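Subject: Re: [playthings] shape board, the openings and the paint
From: Ailbhe Gilmartin
Date: 24/09/2018

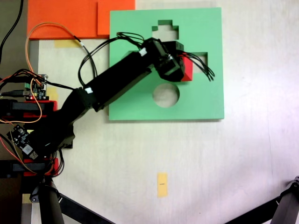
The green board on the table, with the red block by the square-ish opening.

Hi all, and thanks for the quick answers over the weekend! Bożena asked a pile of questions so I'll go through them, but I'm quoting her message first so the people on digest can follow along.

Bożena Jasińska wrote:
> I like the idea of one big board instead of the little trays, but
> how big are the openings, really? My two at home give up on a
> puzzle the second a piece jams. And is that mint color the final
> one? I thought we were going with the cream that Murray had left
> over from the shelves. Also, do we need the cross? Grażyna says
> the kids at Stiramton always turn it the wrong way up and then
> throw it.

OK, color first. Yes, the mint is final, sorry Murray! I had the cream next to it for a whole evening and on our pale tabletop it just vanished, you had to go hunting for the holes. The green is nice and matte, and the inside walls of the openings come out darker, so you get a good clear outline even from the other side of the table. Red on top of it is almost too much, but I've decided I love it.

The openings are big. I won't give measurements because I'd only have to take them back later (last time I did that Delali cut a whole set to match, and I still feel bad about it). They're meant for a fat block and a small fist. The round one goes all the way through, so you see the table underneath. I know some of you wanted a backing glued on, but I'd like to leave it open for now. A kid can poke a stuck piece out from below, and crumbs don't collect in there.

About jamming – the red block has a bit of a taper to it, and I'd like to keep that on all the pieces if we can. Straight sides look smarter on the shelf but they bind the moment they go in crooked. Delali, could you leave the next ones a hair loose too? I'd much rather have them rattle.

Now the cross. I hear you, Grażyna, but I'm fond of it. It's more of a stepped thing anyway, narrow at the top and then wider at the shoulders, so there's a right way up and it takes some turning around to find it. That's the fun one for the older kids. If it really does get thrown, we can talk about it in October, when the Mullwood group has had a go.

Two things I still need:

Somebody to sand the edges. I did the top ones and got bored.

A bag or box for the blocks that isn't my bread bin. Murray, you mentioned a canvas one from Skellberg?

I can bring the board to Mullwood next time if someone has trunk space for it – it does not fit in my bike basket, I tried.

Ailbhe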